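We use cookies to make this site work and to see which pages get read. Accept all / Manage settings

Varela 4 out today: planning and perception release adds simulated kitchens, thin-wire handling and a faster replanner
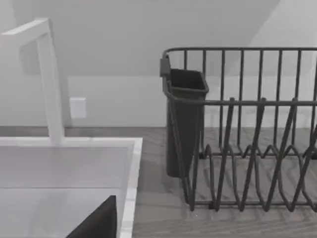

What's in the release

LURNDEN, Monday, April 26, 2021. Messide has today put out version 4 of Varela, its motion planning and perception software for robot arms working in homes, care kitchens and small catering sites. Available to all current licence holders from this morning. New customers from today as well, same download page.

Main items:

- a simulated kitchen set, with sinks, taps, worktops and dish racks
- a new collision model for wire and other thin parts
- replanning in the middle of a move, without a stop
- a rewritten depth filter for pale-on-pale surfaces
- a log viewer that opens in the browser

The simulated kitchens come from Estard, the scene library Messide has been building alongside the planner since the last major version. Estard ships inside Varela from now on. No separate install, no separate key.

Why kitchens

Customers asked for them. Earlier versions of Varela were tuned on shelves, bins and flat tables, and did well there. Sinks are another matter. An arm has to go down past a rim, keep its wrist off the tap and come back up holding something, and the old planner treated most of that space as one solid block. Safe, but it meant a lot of jobs came back as "no path found" when there was plainly room.

Dish racks were the worst. A charcoal wire rack with zigzag plate dividers and a utensil cup hung on the end is mostly air, and the old collision model filled the air in. Plates could not be planned into slots at all unless the user switched checking off for the rack, and we don't want anyone doing that.

Thin parts

Version 4 keeps wires as wires. Each one is held as a line with a radius, and the planner checks the gripper and whatever is in it against those lines directly. Users can set the clearance per object, so a rack can have a tight margin and the tap beside it a wide one. Default is 4 mm for racks.

The cost is time. More shapes to check means a slower first plan, and on older machines users will notice it. A coarse mode is included which groups wires together until the gripper is close, then splits them out. Coarse mode is on by default. Turn it off in the planner settings if you need the full check all the way through.

Known limit: bent or damaged racks. The model assumes the rack matches its scene file. If yours doesn't, re-scan it.

Replanning

Previously the arm came to a halt when the perception side reported a change, then waited for a new path. Now the new path is worked out while the old one is still running and the two are blended. In Messide's own tests at Lurnden the replanner returned a usable path within 45 ms on the reference computer. Where it can't find one in time the arm slows to a stop as before.

No change to the safety stop, which sits outside Varela and stays there.

Pale on pale

White sink, white tap, off-white wall. Depth readings on that kind of surface tend to be patchy and the old filter threw too much away, leaving holes which the planner then had to guess at. The new filter uses edges from the colour image to decide where one surface ends and the next begins, and fills in only up to the edge.

It was trained and checked on 3,768 rendered views from Estard, with the lighting, wall colour and worktop finish varied between them. Grey wood-grain worktops get their own group in the set becuase the grain was being picked up as raised edges in early builds. That is fixed for the finishes we have tested. Polished steel is still poor and is the next thing on the list.

Running Estard scenes

Scenes load from the menu or from the command line. Each comes with a plain settings file covering camera position, light, object placement and which joints start where. Change the file, reload, run again. A batch of 200 variations can be queued from one file and left overnight, with results written to a single table in the morning.

Failed runs are kept with the full planner state, so you can open the one that went wrong and step through it. The log viewer shows the planned path, the path the arm took in simulation and the closest point to any object, side by side. It works in any recent browser and nothing needs to be installed on the machine you are viewing from.

Scenes made in earlier Estard test builds will load, with a warning. Save them again once to clear it.

Upgrading

Settings from version 3 carry over. Collision margins do not, as the units have changed, and must be entered again before the first run on real hardware. Please read the upgrade note before you start. It is short.

Customers with their own perception code can keep it. The interface is unchanged apart from one new field for edge confidence, which can be left blank.

Users on version 2 or older should move to 3 first, then 4. Going straight across is not supported and will loose your saved tool definitions.

Support for version 3 carries on with fixes only, no new features.

Price and availability

Varela 4 is included in all current support plans. Single-seat, site and teaching licences are on offer as before and prices have not gone up. Estard scenes may be used for in-house testing and for published research under the same licence. Reselling the scenes is not allowed.

A further scene pack is planned for August, covering cupboards, drawers and fridge interiors. Customers who want a particular layout included should send measurements and a sketch to the support desk, the sooner the better.

About Messide

Messide makes planning, perception and test software for robot arms. The company is based in Lurnden and sells to robot makers, system builders and university labs.

Notes to editors

Varela and Estard are written with a capital first letter only, not all capitals. Renders from the Estard kitchen set may be reproduced with this release, credit Messide. Larger versions on request from the press desk. Demonstrations can be arranged by video call or at the Lurnden office by appointment.

ENDS

Contact the press desk | Terms of use | © 2021 Messide. All rights reserved. | Back to top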